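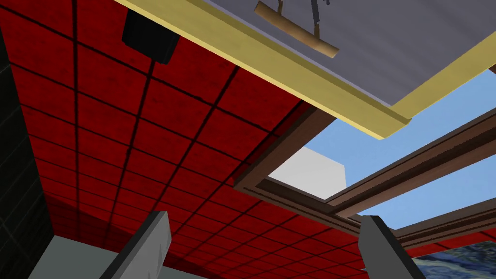 Figure 2. Open gripper fingers below the red tile and the window opening, simulated cell.

Section 3. Planning and budgeting your Drivside cell

Welcome to the fun part! By now you have a task in mind and a corner of the shop to put it in. This section takes you from that idea to an order you can sign. Set aside an afternoon, keep Section 2 open for the arm sizes, and do your first pass entirely in the Marnmont simulator, where moving a wall costs you a mouse click.

256 shares

3.1 Before you ask for a quote

1. Measure the space. Write down floor area, ceiling height, door widths and anything that sticks out from a wall.

2. Build the room in Marnmont. Plain boxes are fine for cabinets and ducts. Windows should go in at their true size and height, with their frames.

3. Pick the one part you handle most and model it carefully. Leave the rest of the parts list for later.

4. Load the two-finger gripper and run the reach check from the spot where the base will be bolted down.

5. Save the layout under a name you'll recognize in January, when the renewal comes up. You'll thank yourself!

Note: The reach check uses the arm without cables. Add your cable bundle under Tools > Dress before you trust any tight clearance.

CAUTION: Do not order a base plate from a layout that has not passed the reach check. Base plates are drilled to order and can't be returned.

3.2 Choosing the gripper
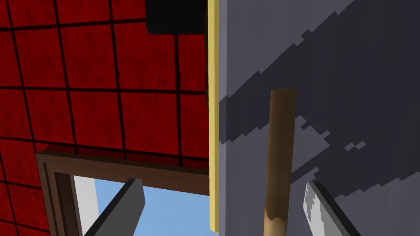

Finger size is the choice that moves your budget the most, so spend real time on it. The standard Soriano fingers suit most small parts, and the wide set costs more and needs the heavier wrist, which in turn can push you up an arm size. Run both sets against your own part before deciding. With a slim upright part like the wooden dowel between the fingers, pay attention to centering: it stands closer to the right finger, and a gap like that is well worth checking from a second angle before you close. Try the approach with the base shifted a little each way, too. If the standard fingers can handle the offset in every trial, you've just saved yourself a wrist upgrade — and that money can go straight into spares.

1. Open Gripper > Compare and select both finger sets.

2. Run the same approach with each set, with the part straight and then slightly tilted.

3. Write down every contact with a wall, a frame or a neighboring fixture.

4. Choose the smaller set if it clears all trials.

Note: Blocky shadow edges on a flat panel come from the shadow setting in the renderer. They have no effect on the reach check or the contact results, so don't buy a bigger graphics card for them. If you plan to test vision in the simulator, that's a different story, and you should price the card in from the start.

3.3 Building the budget

Put these lines in your sheet, in this order:

- Arm, controller and base plate
- Gripper and fingers
- Guarding and emergency stops
- Simulator seats (most shops need 2)
- Installation and training
- Spare finger pads, $400 for the first year

Installation is the line people love to shrink. Please don't! A good install day teaches your crew more than any manual can, this one included. Mortimer Baptiste on our planning desk will look over a draft sheet before you send it to your purchasing office, and he really enjoys doing it — send him the messy version.

CAUTION: Guarding must be priced for your finished layout. If you move the base after the quote, ask for a new guarding price before you sign.

3.4 Placing the order

1. Export the layout and the contact notes as one file.

2. Attach the budget sheet and a sketch of your power and air drops.

3. Send everything through the Menon order portal and wait for the layout number.

4. Write the layout number on the inside cover of this guide.

Go to Section 4 to prepare the floor.

2 comments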